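News > Company > Press Releases

Filed under: Laundry & Garment Care, Retail Services

Clurka Opens Clothes Folding and Sorting Service in Narkby

NARKBY – Clurka, the garment care company, will open a folding and sorting service for used and returned clothing at its Narkby site in August. The service is meant for secondhand stores, uniform suppliers and small online shops that take in clothes by the bag and need them back in stacks that can go straight onto a shelf.

Customers drop off their bags at the Gumede Street entrance or book a pickup. Each item is shaken out, checked for missing buttons and open seams, folded to the size the customer asks for, and stacked by type and color. Clothes that need washing first are set aside and the customer is asked before any cleaning is done.

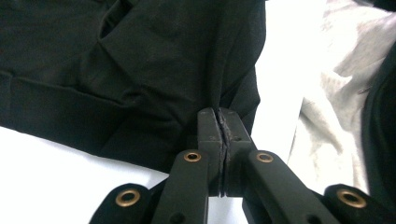
Dark clothing gets its own table. Stores that took part in the trial said that black items were the ones most often sent back to them unsorted. Lint, faded patches and small tears are harder to find on black fabric, and a front is easy to mistake for a back. At Narkby, black garments are handled under brighter lamps and opened out fully before the first fold is made.

The trial ran for 12 weeks with 4 stores. In that time the Narkby site folded 1,303 garments, most of them T-shirts, sweatshirts and work pants. Orders were returned within 24 hours of drop-off, apart from those held back for washing.

The stores also asked for changes along the way. Folded stacks are now tied with paper bands, and each stack has a slip on top listing the type of clothing and the sizes in it. Knitwear is folded flat and is no longer rolled. Hangers are returned with the order if the customer wants them.

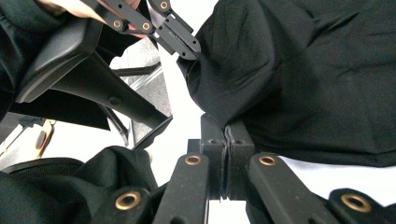 Soft and stretchy fabrics take more time than shirts do, and Clurka has priced them separately. They tend to bunch up when lifted from one point, so they are laid down and smoothed from the collar or waistband outward. Coats, bedding and curtains are not part of the service at this stage. Shoes and bags will be handed back with the order.

Stock records are kept in Dister, the order tracking program already used at Clurka's other sites. Customers get a list of what was received and what was sent back, along with a note on any item found damaged. Damaged items are returned unless the customer has asked for them to go to textile recycling.

The drop-off entrance will be open from 7 a.m. to 6 p.m. There is no minimum order for the first month. Price lists and booking forms are available at the Narkby front desk.

Tags: folding service, secondhand clothing, Narkby

Shares 24 | Comments 4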